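Die Spielküche ist wieder komplett!

Wer in den letzten Wochen bei uns in der Spielothek Galindo war, hat es sicher gemerkt: Das Regal mit dem Küchenspielzeug sah ziemlich traurig aus. Drei Teller, ein Topf und ein Brötchen mit Bissspuren, viel mehr war da zeitweise nicht zu holen. Umso mehr freue ich mich, dass ab Juli wieder eine richtig gut bestückte Spielküche zum Ausleihen bereitsteht, und zwar so bunt wie noch nie!

Den Anstoß gab unser Flohmarkt im Frühling. Dabei sind 1151 Franken zusammengekommen (ein riesiges Dankeschön an alle, die Kuchen gebacken, Kisten geschleppt und bis zum Schluss mit abgebaut haben), und ein schöner Teil davon ist in Geschirr, Töpfe und ganz viel Spielessen geflossen. Tainá Araújo hat die Auswahl übernommen und dabei vor allem auf Teile geachtet, die auch kleine Hände gut greifen können. Am liebsten hätte sie gleich selbst angefangen zu kochen, und ich kann es ihr nicht verdenken.

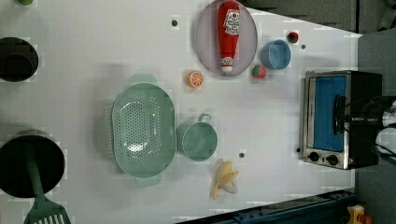
Mintgrünes Sieb, Minibackofen und reichlich Obst: ein Teil der neuen Küchensachen auf unserem Tisch.

Mein persönlicher Favorit ist die Banane mit der aufgeklappten Schale, dicht gefolgt von der halben Orange. Bei den Kindern könnte die rote Ketchupflasche das Rennen machen, jedenfalls wurde beim ersten Probespielen schon eifrig verhandelt, wer sie als Nächstes bekommt. Und dann der kleine Ofen mit der blauen Tür und den zwei Drehknöpfen! Darin landete an jenem Nachmittag so ziemlich alles, Erdbeere inklusive. Serviert wurde »Beerenauflauf mit Tee«, und ich musste zweimal nachnehmen.

Schön finde ich auch, dass Becher, Teller und Sieb farblich so gut zu den Sachen passen, die wir schon hatten. Man kann also munter mischen: die schwarzen Töpfe zum alten Holzherd, den grünen Pfannenwender zum Marktstand, das Sieb in den Sandkasten (bitte danach ausspülen!).

Ausgeliehen wird in Kisten. Kiste 17 enthält Geschirr und Kochsachen, das Spielessen ist in einer eigenen Tasche, und der Ofen kann einzeln mitgenommen werden. Die Leihfrist beträgt wie immer vier Wochen, verlängern geht am Schalter oder per Mail. Bitte werft vor der Rückgabe kurz einen Blick unters Sofa, die kleinen Beeren rollen erstaunlich weit. Fehlt doch einmal etwas, sagt einfach Bescheid, dann legen wir einen Zettel in die Kiste.

Wer zu Hause noch gut erhaltenes Spielgemüse hat, darf es gerne vorbeibringen. Karotten und Tomaten wären toll, und über einen Schöpflöffel würde sich Tainá ganz besonders freuen.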